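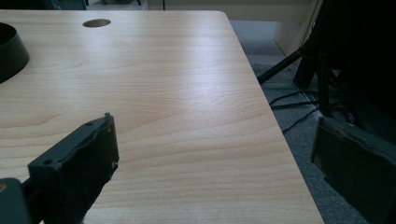

How often should I clean the top of a desk that I use every day?

Once a week is enough for most people, with a quick dry wipe in the evening if you eat or drink near your work.

We use cookies to remember your settings. Accept | Manage

Cleaning a light wood desk top without streaks

I learned this method when I worked at the Dinu office, where we had many pale desks and every streak was visible in the morning light. It takes little time and you don't need special products. It is meant for a desk with a smooth, sealed finish. Oiled or waxed wood needs other care, please check with the maker.

You will need

- 2 soft cloths (I use the Zoto ones, but an old cotton T-shirt is also good)
- 400 ml of warm water
- 3 drops of dish soap
- a dry paintbrush or an old toothbrush

Steps

1. Take everything off the desk, also the pen cup. If you only push things to the side, you will leave a dirty ring behind.

2. Brush the dry dust first. Start at the far corners and come toward you.

3. Clean the cable hole. Crumbs and dust collect on the inside edge, and a wet cloth turns them into a paste. Use the brush dry, and hold your other hand under the opening if you can reach. Don't pour or spray anything there.

4. Mix the soap into the water. Put one cloth in and wring it very well. It should feel damp and leave no drops on the surface.

5. Wipe in long lines that follow the grain. Small circles are the usual reason for streaks, I did it wrong for years.

6. Wipe the side edge and the rounded corners. Hands touch these places most.

7. Dry at once with the second cloth, in the same direction.

Checking the result

Bend down until your eyes are nearly level with the desk and look toward the window or lamp. In the reflected light you can see each mark you missed. Go over it again with a cloth dampened in clean water, then dry.

For sticky tape glue, lay a warm damp cloth on it for 5 minutes and rub with your finger. Please do not use a knife or the rough side of a sponge, the finish will become dull and it can't be repaired easily.

Last updated: June

Contact | © Drolunier | Back to top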